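Prurcombe Evening Course: Looking After Small Roads
Handout 11. Reading the surface of a street
Tutor: Zawadi Sang

Please bring this handout to the next class, together with your notebook and a soft pencil. We will use the same words as in Handout 2, so if you missed that lesson, kindly read it first.

1. Why we begin with the eyes

Many students want to start with the measuring wheel. I ask you to wait. A person who walks slowly along a street one time, and then walks back the other way, will find most of the defects without any tool. The light comes from a different side when you turn, and a thin crack which was not visible in the morning can be very clear in the afternoon.

2. Words you should know

Single crack: one line, with no branches. Write its direction, along the road or across it.
Branching crack: a line which divides into two or more. It should be drawn and not only named, because the shape is important for the repair.
Patch: an area where the old surface was taken out or covered and new material was put. A patch usually has another shade of grey than its neighbour.
Edge: the part next to the kerb, wall or verge. Water likes to stay there.
Streak: a dark or light line on the surface. A streak is a mark, it is not yet a defect. Do not write "oil" or "water" in your sheet if you did not check it on the spot.

3. The survey sheet

We use form 3009 in this course. It has 14 rows, and one row is for one defect. Students often put two defects in one row to save paper. Please do not do this, the person who reads your sheet in the office at Flustgate cannot separate them again.

For each row write the position (left, centre or right, always in your walking direction), the type, and one short remark. "Bad" is not a remark. "Forks toward the left side" is a remark.

Weather goes at the top. Under a white, overcast sky there are almost no shadows, and the contrast of fine cracks becomes weak. Under low sun you will see more, but you may also take a shadow for a crack.

4. Street for practice

Fill in the first rows for this street before the lesson. Take the long building as the right side and the low wall with trees as the left side. Start with the crack on the lower left, then go to the patched band further ahead, and after this decide what you want to write about the dark streaks right of the centre.

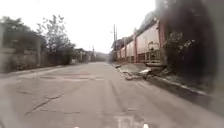 5. Homework for August

Choose a street near your home, not longer than you can walk in a quarter of an hour. Complete one sheet going and one sheet coming back, and compare them. Bring both sheets, also when they do not agree.

Students who share the Lolance bus can work in pairs, but each person should hand in an own sheet.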